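Introdução à Automação - notas da aula 6
As máquinas já fazem tarefas de casa e de oficina?

Pessoal, estas notas são para quem faltou e para quem veio mas passou a aula a olhar para o telemóvel (eu vi!). Não substituem o capítulo da sebenta, mas dão para acompanhar a aula prática.

Comecei com a pergunta que a Chantelle Ngcobo me fez no corredor em outubro: "professor, quando é que posso comprar um robô que me arrume a cozinha?" Respondi-lhe com outra pergunta, que é a mania dos professores: o que quer dizer arrumar? Se for levar a chávena do ponto A ao ponto B, com a chávena sempre no mesmo sítio, isso faz-se há décadas. Se for entrar numa cozinha que o robô nunca viu, decidir o que é lixo e o que é o almoço de amanhã, abrir a gaveta que encrava... aí a conversa muda muito.

Na oficina estamos melhor, e a razão é simples: na oficina arrumamos o mundo à volta da máquina. Lembram-se do caso da Stastel, a linha de embalagem de que falámos? As peças chegam viradas para o mesmo lado, a luz não muda, há uma guarda à volta e ninguém deixa lá um casaco. Uma célula daquelas repete o ciclo o dia inteiro e aborrece-se menos do que nós. Ponham a mesma célula na minha sala, com o gato, e vão ver o que acontece ao gato e à célula.

Passemos então às duas mãos. Uma pinça de dois dedos resolve imensa coisa, mas quase tudo o que temos em casa foi desenhado para gente com dedos e com dois braços: segurar o frasco enquanto se roda a tampa, esticar o pano enquanto se dobra. Por isso há tanto trabalho com mãos de vários dedos, e por isso se treina primeiro em simulação, onde deixar cair um copo sai de graça. As tarefas parecem brinquedos, eu sei. Pegar num objeto, pousá-lo noutro lado, usar a mão que estiver mais a jeito. Mas é o gesto de pôr a mesa, de separar parafusos, de guardar as compras! 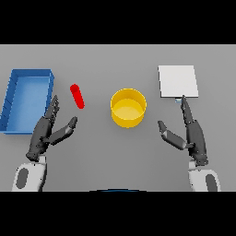 Fig. 2 - Tarefa de mesa em simulação, com duas mãos robóticas: o cilindro vermelho está deitado entre o tabuleiro azul e o recipiente amarelo, ambos vazios.

Pensem no cilindro. Para nós é um gesto sem história. Para a máquina é uma lista de decisões: por onde pegar, com que força, se roda ao primeiro toque, que braço vai e o que faz o outro entretanto. E se a ordem for "guarda isso", guarda onde? No tabuleiro ou no recipiente? Quem deu a ordem sabia, o robô tem de perceber.

Números, para não ficarmos só na conversa. No nosso exercício Pilter (o enunciado está na pasta da disciplina) corremos 271 tentativas simuladas de pegar e pousar, e 46 falharam. Façam a conta: dá perto de 83% de sucesso. Para um trabalho de curso fiquei todo contente. Agora imaginem esse valor a arrumar pratos, ou numa bancada que não pode parar - 15 pratos por refeição e lá se vão dois ou três ao chão.

A minha opinião, que podem contestar no relatório: em tarefas fechadas e repetidas, sim, já fazem. Em tarefas abertas, com objetos desconhecidos e pessoas a passar, ainda não com a confiança que eu exigiria para sair de casa descansado. Se me perguntarem por datas, mudo de assunto.

Para a próxima aula
Leiam o texto do Palumbo sobre preensão, pelo menos até à parte do atrito.
Escolham uma tarefa vossa, de casa ou do trabalho, e escrevam os passos todos, incluindo os que fazem sem pensar. A Chantelle já ficou com a máquina da loiça, escolham outra.
Quem ainda não tem acesso ao simulador Talletti mande-me uma mensagem antes da prática, que no próprio dia já não consigo tratar disso.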